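물놀이 탐색 교구 꾸러미 개발 사업 중간 보고

수행 기관: 크바란 놀이교구연구실
작성: 암브로스 마르티
제출처: 난드빌 지역교육기금 사업관리 담당
보고 대상 기간: 9월부터 1월까지

1. 보고 기간 요약

이번 기간에는 물놀이 탐색 꾸러미의 기본 구성을 정하고 케스몬트 유아교실과 부르노타 돌봄센터 두 곳에 시범 배포를 마쳤다. 시범 배포 수량은 17세트이며, 본 배포 목표인 554세트의 부품 발주는 2월로 넘어갔다. 일정이 한 달 밀린 원인은 뜰채 납품처 변경이다. 예산 총액에는 변동이 없다.

2. 꾸러미 구성

기본 구성은 얕은 물쟁반, 물에 넣는 초록색 장난감, 손잡이 달린 작은 뜰채, 건진 장난감을 옮겨 담을 그릇류이다. 신청서에는 깊은 대야를 쓰는 것으로 적었으나 첫 시험 뒤에 쟁반으로 바꾸었다. 대야는 물을 채우면 옮기기 무겁고, 앉은 아이의 시선에서 안쪽이 잘 보이지 않았다. 쟁반은 네 모서리에 작은 발이 달린 직사각형 제품으로 정했고, 색은 파란색 한 가지로 통일했다. 초록색 장난감이 파란 바닥 위에서 쉽게 구별된다는 것이 교사들의 공통 의견이었다.

뜰채는 그물이 비치는 것을 골랐다. 건져 올린 뒤에도 안에 든 장난감이 보여야 아이가 다음 동작으로 넘어가기 쉽다. 파란 손잡이에 연한 파란색 테가 둘린 둥근 뜰채를 표준으로 삼고, 테가 각진 제품은 쟁반 모서리에 걸리는 일이 잦아 제외했다.

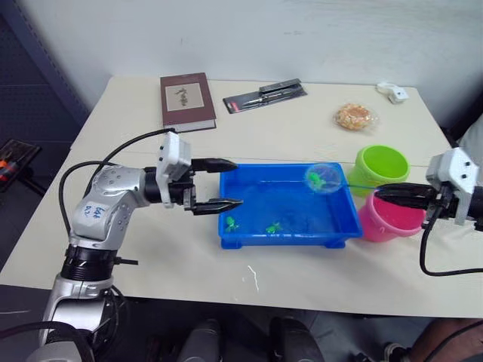
3. 활동 구성

활동은 두 단계로 나누었다.

가. 건지기. 쟁반에 초록색 장난감만 넣고 뜰채로 하나씩 건진다. 건진 것은 쟁반 오른쪽에 둔 용기에 담는다. 케스몬트에서는 만 네 살 반에서 먼저 해 보았고, 설명 없이 시작해도 진행에 무리가 없었다. 용기가 쟁반에서 멀면 탁자에 물이 많이 떨어지므로 안내문에 쟁반 바로 옆에 두라는 문구를 넣었다.

나. 골라내기. 초록색 장난감 사이에 성격이 다른 물건을 하나 섞는다. 지금은 분홍색 물건을 담은 작고 투명한 둥근 컵을 쓴다. 아이는 무엇을 먼저 꺼낼지 정하고, 꺼낸 것을 나누어 담는다. 부르노타에서는 컵을 나중에 꺼내게 하자 활동 시간이 길어졌고, 교사가 색 이름을 묻는 대화로 이어 가기 좋았다고 한다. 컵이 가벼워 물결에 밀린다는 지적도 있어 바닥이 조금 무거운 컵을 2월에 비교해 볼 예정이다. 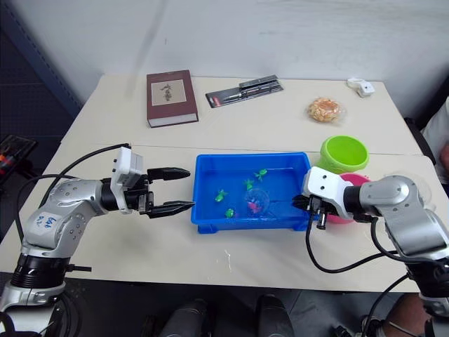 4. 현장 의견과 조치

물의 양에 대한 문의가 가장 많았다. 안내문 초안에 "적당히"라고만 써 둔 것이 문제였다. 쟁반 안쪽에 눈금선을 넣는 방안을 제작처에 문의했고 답을 기다리고 있다. 답이 늦어지면 붙이는 표시선으로 대신한다.

장난감은 모양이 다른 것을 섞어 달라는 요청이 있었다. 개구리나 거북처럼 보이는 것과 물고기 비슷한 것을 모두 써 보았는데 아이들의 선호가 갈려 한쪽으로 정하지 않았다. 본 배포 꾸러미에는 섞어서 넣는다.

보관과 건조도 보완이 필요하다. 부르노타에서는 뜰채를 젖은 채 상자에 넣었다가 냄새가 난 일이 있었다. 꾸러미 상자 안쪽 면에 말리는 순서를 인쇄하고, 뜰채를 걸 수 있는 고리를 추가한다.

5. 예산 집행

시제품 제작과 시범 배포에 쓴 금액은 2135유로이다. 쟁반을 바꾸면서 대야 구입비로 잡아 둔 항목이 남아 뜰채 단가 상승분에 충당했다. 항목 간 이동은 사전 협의한 범위 안에 있다. 증빙은 별도 제출한다.

6. 다음 기간 계획

2월에 부품을 발주하고 교사용 안내문을 확정한다. 3월에는 케스몬트에서 수정한 꾸러미로 한 차례 더 시험한 뒤 포장에 들어간다. 본 배포는 4월에 시작한다. 눈금선 적용 여부와 컵 교체 결과는 결정되는 대로 따로 알리겠다.

기금 측에 요청할 사항은 하나이다. 배포 대상 기관 명단을 3월 초까지 확정해 주면 기관별 포장 수량을 미리 나눌 수 있다.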